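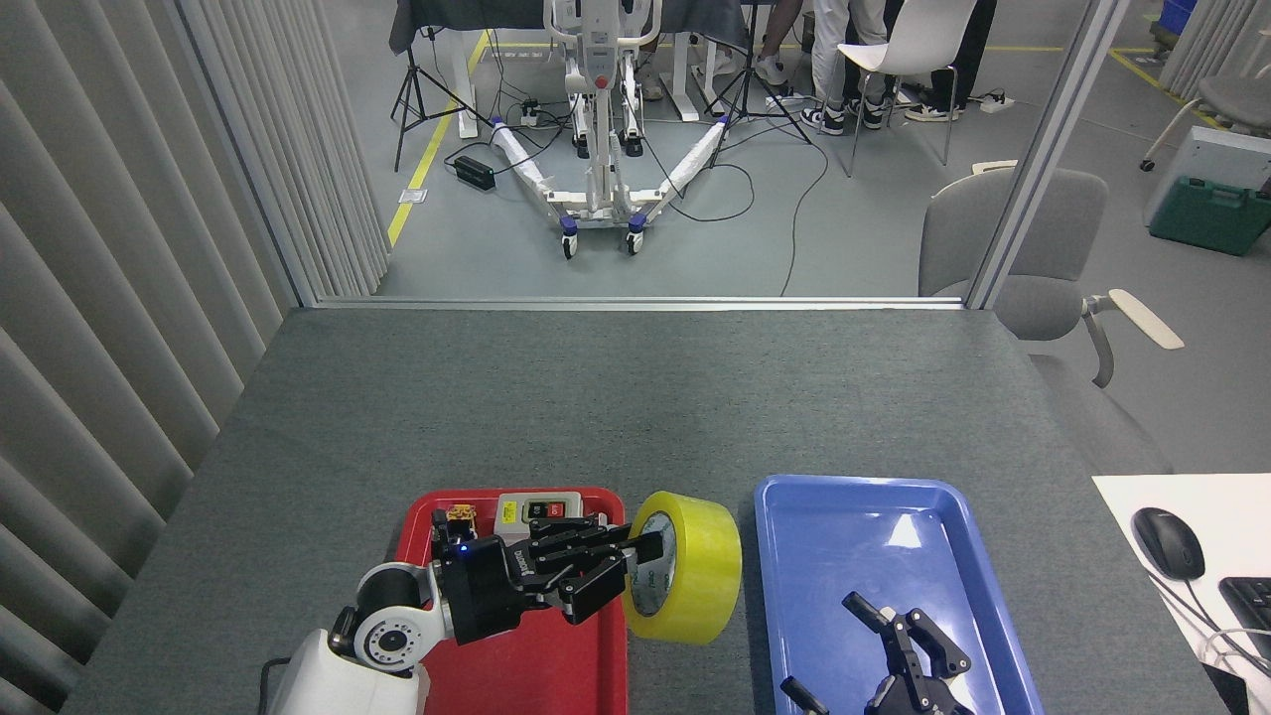
Quick one, kettle's on. Finally started the two-tray thing for the desk clear-out. Red tray is for stuff that stays, blue is for stuff that's going home or in the bin.

Red is winning. Packing tape, the yellow roll — always needed, never where I left it. The control box with the red and black buttons. Also a tiny yellow and black thing which I refuse to part with.

Blue: nothing yet. Hopeless.

Tape is from Inska, 2 rolls for less than I paid for one at Cao last time. Sticks fine on card, rubbish on anything dusty. Will order more before the Clestitz boxes need doing in December, there's 30 of them and I've not even got teh labels sorted.

Mouse and keyboard stay out on the right, they don't count. Cables next. Maybe after lunch.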